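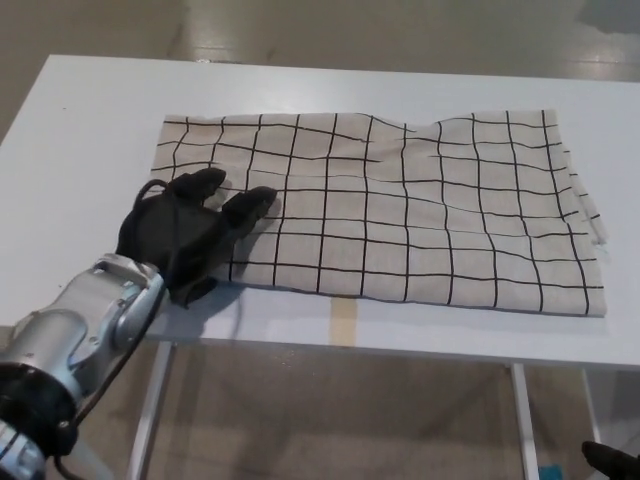 多指ハンドの比較、やっと布まで来ました!今週はずっとWasbergの多指タイプと、前から使ってるLiapisの平行グリッパを交互に試してます。布は格子柄のベージュのやつ。線がゆがむとシワの寄り方がひと目でわかるので、無地より断然ラクです。右の端はもうほつれて糸が出てるけど、まだまだ使う。

で、平行グリッパのほう。布の端をつまむだけならこっちが速いです。指先が薄いから机との隙間にスッと入る。ただ、つまんだ後に引っぱると布がくるっと回っちゃうんですよね……点で持ってるから当たり前なんだけど。

多指のほうは、手のひらで押さえながら指を前に滑らせる動きができるのが楽しい。シワ伸ばしはこっちの圧勝かな。机に押しつける力の調整に丸2日かかりましたが(遠い目)

力の設定、最初はメーカー初期値の60%でやってたら布ごとズルズル動いてダメでした。30%まで落として、手首を少し寝かせたらいい感じに。同じハンド使ってる人いたら、手首の角度から先に触るのおすすめです。

コントローラはDremovの小さいほう。前のやつより反応が素直で、遠隔操作してても手がワンテンポ遅れる感じがあんまりない。ファンの音はうるさい。かなりうるさい。隣の席から苦情が来るレベル。

ケーブルの取り回しはまだ悩み中です。手の甲の上をぐるっと回して腕沿いに流してるんだけど、手首をひねるとたまに突っぱる。スパイラルチューブ巻いたら今度は硬くなって余計ダメだった。いい方法あったら教えてほしい!

カメラは頭側の1台だけで見てます。手の甲がかぶると親指の先がどこにあるのか全然わからなくなるので、手首にも1台つけたい。Grerudhamの小型のやつが気になってるけど、ハンドの付け根に付くのかなあ。図面を見るかぎりネジ穴の位置が微妙に合わない。アダプタを刷るか。

タオルもちょっとだけ試しました。厚みがあるぶん平行グリッパでもつかみやすくて、7回やって落としたのは最後の1回だけ。多指はパイルに指先が引っかかって滑らせるのが苦手っぽい。指先カバーの素材を変えたらどうなるか気になる。

今のところ、つまむのはLiapis、ならすのはWasbergという感想です。片腕ずつ別のを付けるのもアリかも?と思ったけど、制御の設定が二系統になるのを想像してそっと閉じました。

次は角を合わせて二つ折りにするやつをやります。シリコンの指先カバーを注文したので、届いたらまた続き書きますね。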